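Table Settings and Small Corners – A Gallery from the Pollircombe Studio

Welcome, and thank you for stopping by! We spent most of November trying out little arrangements on the long white tables at Pollircombe, and these pages are where we keep the ones we liked. There are 8 galleries so far, and this is the one devoted to flowers and mirrors, which a good many of you wrote in to ask for after the autumn newsletter.

A plain white table is a wonderful place to begin, because it lets you see what each thing is doing. We like to put the tallest piece toward the far side and keep the small things close at hand, so there is still plenty of open tabletop in between (it is so tempting to fill it all up!).
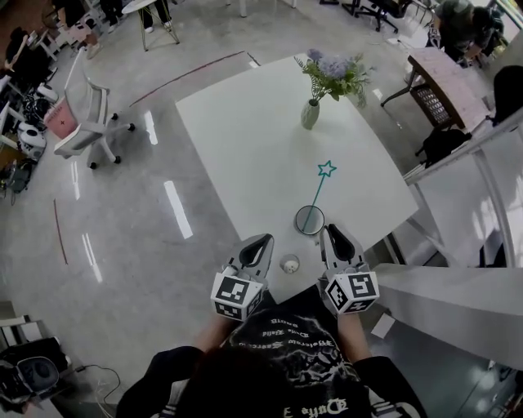
Blue flowers have been our favorites all season, and the big, round, hydrangea kind most of all. A narrow-necked vase holds the stems together at the bottom and lets the heads lean out wherever they please, and pale green ceramic sits so softly beside lavender-blue that we keep coming back to the pair.

Small mirrors are worth a try too, laid flat instead of propped up. A thin dark rim is enough to give the eye an edge to find on all that white. Ours came out of the Fedoruk catalog, in a box of 6, and we have used every one of them somewhere.

If you are setting up something similar at home, a table 90 centimeters deep gives you room for a bouquet at the back and a few little round things in front – a mirror, a small dish, a candle if you like one. Move them about, walk around to the other side, have a cup of coffee and look again. Half of our arrangements were settled after the coffee.

More galleries are linked from the menu, and the one on shelves and side tables will be added when the captions are done.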